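Gripper stoppage – where we are

October 22, 2022
By Arlindo Honorato 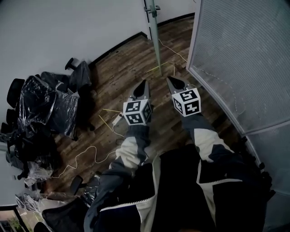
Photo: A. Honorato / Wekel

Quick one because the full write-up isn't done and people keep asking.

The hand-held gripper lost tracking again on Thursday, during the Mestero runs. Third session in a row with the same fault. The jaws open and close fine. What goes wrong is the pose – the software reads the markers on the two cubes, and partway through a run the right one jumps. Position goes off, then comes back as if nothing happened. Out of 200 runs recorded this week we had to throw out 15. Could be more, I haven't gone thru the last batch.

First guess was lighting. Wrong, or at least not the whole story. Vasylenko swapped the lamps and we got the same jump the next morning. Second guess is the cube mount on the right jaw. It had a little play in it when I pushed it with my thumb. Left one solid. Tightened both, did a short test, no jump, but a short test proves very little and I'm not calling it fixed.

Other thing, and this one is a safety matter. Yellow cables across the floor by the glass door. Brondadby caught a foot on one while carrying the gripper at arm's length, eyes on the jaws. No fall, no damage, but close to the glass. Anyone holding this thing is looking at the fingertips and not at the floor, so please –

Cables go along the wall or get taped down before a session starts. Not after.

Keep the walking path to the door clear. The wrapped chairs stay against the wall untill they get moved out, don't pull them into the room to sit on. Loose plastic is a slip too.

If the tracking jumps, stop. Don't carry on and hope to clean it up later. Write down the run number and which cube, leave the mount alone and come find me. Two people retightened it last week without saying and now I can't tell what changed when.

Sessions are on hold until I've had 2 clean days of tests. Replacement mounts are ordered, no delivery date yet. More when I have it.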